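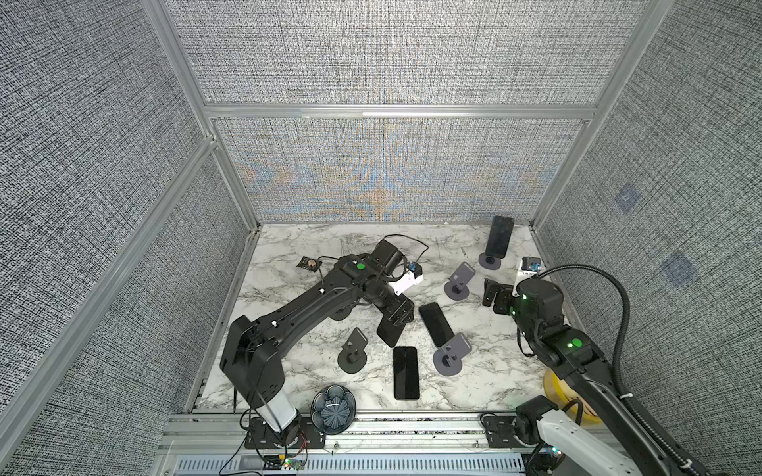
Killileo two-arm bench kit: eight weeks in, one bad fault, still a fan

I'll start with the fault, as it's the reason most people will land on this page. In May, on cycle 73 of a phone-to-stand run, the left gripper closed on a phone, lifted it, and then simply kept closing. No stop, no warning on the console, and the wrist light stayed green the whole time. Si-eun Kwon hit the power before I'd even worked out what the creaking noise was. The phone's glass had a crack from corner to corner and one finger pad had peeled half off.

So, what happened? The gripper has a force limit, and ours was set to 50 in the Killileo software (it's a percentage of maximum, which the manual tells you in an appendix). When the arm loses its link to the controller for a moment and reconnects, the limit goes back to the factory value. It doesn't tell you! The settings page still shows 50. We found it by pulling the cable at the wrist on purpose and gripping a block of foam before and after, and the difference was plain to see in the foam.

The dropouts themselves came from the thin camera cable. It loops over the wrist, and on a long reach toward the middle of the floor it was tugging at the connector next to it. Seung-woo Ji gave it a bigger loop and we haven't had a dropout in the 400 cycles since. I'd still call the reset the real fault. Cables come loose on every robot ever made, and a force limit ought to survive that.

Killileo support answered me the next morning, asked for the log, and sent a firmware update on 4th July. We repeated the foam test ten times and the limit held every time. Good for them - but if you have an older unit, please run that test yourself before you put anything breakable under the fingers. Hands included. Ours has no guard across the front, and I'd been reaching in to straighten phones between cycles with both arms powered. I've stopped doing that.

Now the fun part, which is everything else. These arms are a joy to use. Phones are slippery, flat and miserable to pick up off a hard surface, and standing one in a round-based stand needs a nice steady wrist. The arms do it smoothly, and when they miss, they miss gently (with the limit working, anyway). The wrist cameras are small enough that they don't bump into things, and the gray fabric walls cut the glare off dark screens far better than the bare panels we had before.

Smaller gripes: the status lights show power and nothing more, so don't read them as "all is well." The finger pads wear at the tips. And the price, 957 for the spare gripper alone, made me wince.

Would I buy it again? Yes, happily, with the new firmware on it from day one. Four stars, and I'll add the fifth if the limit is still holding after the next update.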